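About Us

Triddale is a small home-cleaning and tidying service. We started it after years of reading about systems that promised a spotless home in a weekend. We tried most of them, and we didn't believe much of it then either.

We work in lived-in rooms, usually the ones where the shelves are full and the table has become storage. Our standard visit, which we call the Trasirgate visit for the street where we did the first one, lasts five hours. It won't change your life. You should be able to find the bread afterward.
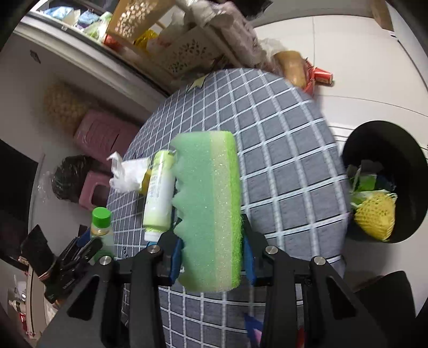

A two-layer sponge at the table, with the trash bin close by.

We are doubtful about special products. Most of what is sold for kitchens does the same job as the thing beside it, at a higher price. Our kit has seven items in it, and we have yet to hear a good argument for an eighth.

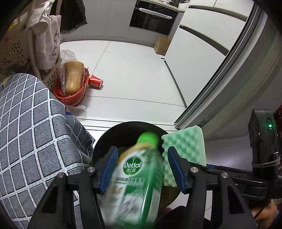

Cleaner in a bottle is fine, as long as you read the label and don't expect it to do the scrubbing. We don't sell any brand and we don't take commission. Two years ago we tested a "miracle" cloth from Meinecke through all of November – we went back to sponges.

We don't do before-and-after galleries. A table can be cleared in 30 minutes and covered again by supper, and a photo won't tell you which way it went. 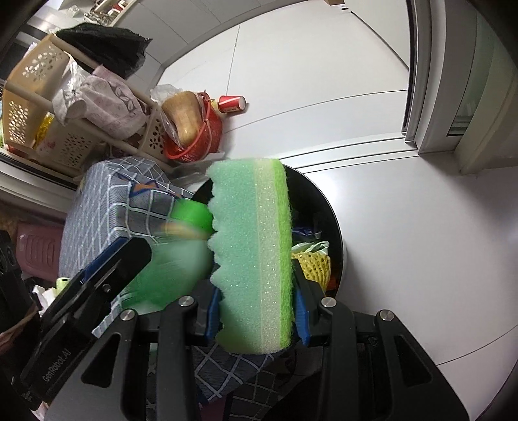 Flullilska wrote to us that a sponge with a soft side and a rough side was all her kitchen ever needed, and that she still wasn't convinced she had to pay anyone to hold it. We think that's a fair question to ask before you book.

Page last updated Jul 22, 2022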